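Murnero in Pictures: The Tableware Set

Home / Projects / Murnero / Gallery

Welcome to the gallery. If you came for robots doing backflips, the people down the hall have a much better page. Murnero is the part of Grurent that teaches a machine to clear the table, and so far most of the clearing has been done by us.

The idea is simple enough to fit on a slide, and it has been on many. A person holds a gripper in one hand and does a household chore with it, slowly, the way you would show a child. The camera on the tool records what the fingers see. Do that enough times, in enough kitchens, with enough ugly crockery, and a learning system starts to pick up what a plate is and how one goes about moving it. The slide has an arrow at that point. Our jobs are located inside the arrow.

In April we kept 234 demonstrations for the tableware set. 181 of those are plates, and the rest are bowls. Cups were supposed to be in there too, but Irfan Wibisono wrote the cup instructions, and the cup instructions are now on version 7 and describe a motion that I don't believe a human wrist can make. Irfan can make it. He has demonstrated it in the break room, more than once, to people who only wanted coffee.

Plates sound easy. A plate is flat, it stays where you put it, and it has no opinions. Then you try to lift one off a stack using two fingers that can only open and close, and you find out how much of your dinner has been depending on a thumb. You can come at the rim from the side. You can tip the plate up first and take a second grip. You can also chase it across the tablecloth until it meets a bowl, and we have several fine recordings of that. They stay in a separate folder, because Nhi Hứa says failures are data and she is the one who pays for the storage.

Nhi also sets the tables. When she joined, our practice table was bare and gray, with a single white plate in the middle of it, lit like a museum piece. The model got very good at that plate. Show it any other plate and it behaved as if it had been handed a live fish. So now the rule is that things should look the way they look in a home: patterned cloth, printed dishes, chairs pushed in at whatever angle the last person left them. Anything with a busy pattern is welcome. If a relative has given you tableware you were too polite to refuse, please write to us.

A few notes on how we work, for anyone who plans to help out.

Sessions run from 9 a.m. until your forearm quits, which for most people is before lunch. Change hands if you like, but say so in the log. Aparecida Trindade is left-handed and spent her first week being labeled as an outlier.

Start each recording with the fingers open. End it with the object standing still and the fingers well clear of it. Every new collector lets go and stops recording in the same instant, out of sheer relief, and the last half second of a demonstration is the part that teaches the machine to let go. For a while we had a model that would put a plate down beautifully and then hold on to it forever.

Move at the speed of somebody who is slightly tired. Sutrisno Lau moves at the speed of somebody late for a train, and his clips are easy to spot in Plakitz, our sorting tool, where they sit in a column all their own. We use them anyway. Some customers will presumably be late for trains.

Please don't talk to the plate. The sound is stripped out before training, so it does no harm to the model, but I'm the one who reviews the files first and I have heard things.

If you drop something, stop, sweep up, and write "dropped" in the log. You don't need to write how you felt about it. Gopinath Pai, who started this project and still takes a shift when we're short, has the record for longest entry under this heading: a page and a half on one saucer, with a diagram.

As for what comes out the other end, the current model can take a plate off a low stack and set it down somewhere else on the same table. It prefers plain rims to wavy ones, and it gets nervous around anything shiny. It used to treat printed flowers as objects in their own right and try to pick them up, with a patience I found a little moving. More examples with flowers seem to be the cure, so flowers it is, on the dishes and on anything else that will hold still. The Govindasamy apartment, where we do the evening recordings, now has more floral crockery than any two people could eat from.

Next on the list is putting a tilted plate down flat without a clatter. People do this without thinking, which makes it hard to write instructions for. You hold the plate up at a steep angle, you lower one edge until it touches, and then something happens in your fingers that none of us has managed to put into words.

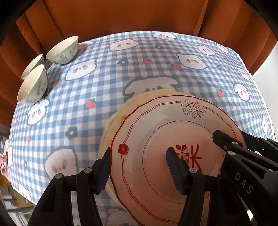 Irfan has offered to write it up. We've asked him to finish the cups first, and in the meantime new collectors can learn it by sitting beside Aparecida for a morning and copying whatever she does, in mirror image.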